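About Clutbridge

Clutbridge handles returns and mixed goods for online stores. When a customer sends something back, it comes to us. We open it, check it, sort it, and either put it back into stock, send it for repair, or pass it on. Last year we started using robot arms for part of the sorting. This page explains who we are, how the work is divided now, and what it has meant for the people who work in the building.

How we started

The company was founded by Ynyr Gittins and Menaka Amarasinghe, who had worked together in a parcel depot before going out on their own. The first site was a rented unit on Stanetar Road with two loading doors and one long table. Everything was sorted by hand. We moved to the present building when we outgrew that, and we now employ 147 people across two shifts.

Most of what we handle doesn't arrive in neat boxes. A single bin can hold items from several stores, in any shape and lying at any angle. For years that was the reason we were told automation wouldn't suit us. Machines were good at moving identical cartons, and we didn't have any identical cartons.

What changed

Yolanda Rengifo joined as head of engineering and set up a small test area to find out what an arm could pick from a mixed bin and what it couldn't. Her team tried grippers of different types, kept a log of every missed pick, and asked sorters from the floor to choose the items. The sorters chose hard ones.
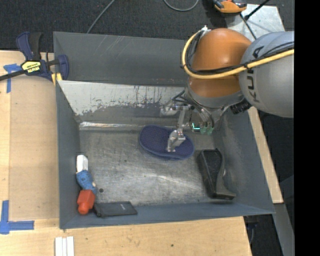
The first trial ran for 13 weeks. At the end of it we had a list of 3,214 missed picks with a cause written next to each one, and a fair idea of which jobs to hand over. Flat, thin items stayed with people. So did anything fragile and anything in a torn bag. The arms took on the first pass through the bins, which means lifting single items out and placing them on the belt for someone to check.

That first pass was the job our staff liked least. It meant leaning into a bin for most of a shift, and it was behind most of the back and shoulder complaints reported to us.

What it means for the people here

No permanent jobs were cut when the arms went in. We did stop hiring seasonal sorters for the first pass, and we think it's fair to say so on this page. Some of those people had come back to us every fall, and we offered them other work where we had it. We didn't have enough for all of them.

Sorters who used to work at the bins now mostly work at the inspection tables or as cell operators. A cell operator looks after a group of arms, clears stoppages, and decides what to do with items the arms leave behind. The job pays one grade higher than sorting. Training takes place on paid time and is led by Perla Solís, who was a sorter at Stanetar Road and ran the night shift before moving to training. So far 140 people have taken the basic course, including most of the office.

Not everyone wanted to change jobs, and they didn't have to. We still have a hand-sorting line called Pisstead, named after the team that set it up, and it takes the loads the arms can't manage. It's a busy line.

There are things we're still working on. The inspection tables are quieter than the old floor, and some people miss talking across the bins. Standing still all day is tiring in its own way, so we rotate tables every two hours – this was a request from the evening shift. Xinyi Li meets with both shifts each month to go over problems like these, and the notes are posted by the break room.

Visits and jobs

We show small groups around by arrangement, usually in the morning. Closed shoes are required. Open positions are listed on our jobs page, and no experience with robots is needed for any of the floor roles.

Page updated Tuesday, April 13, 2021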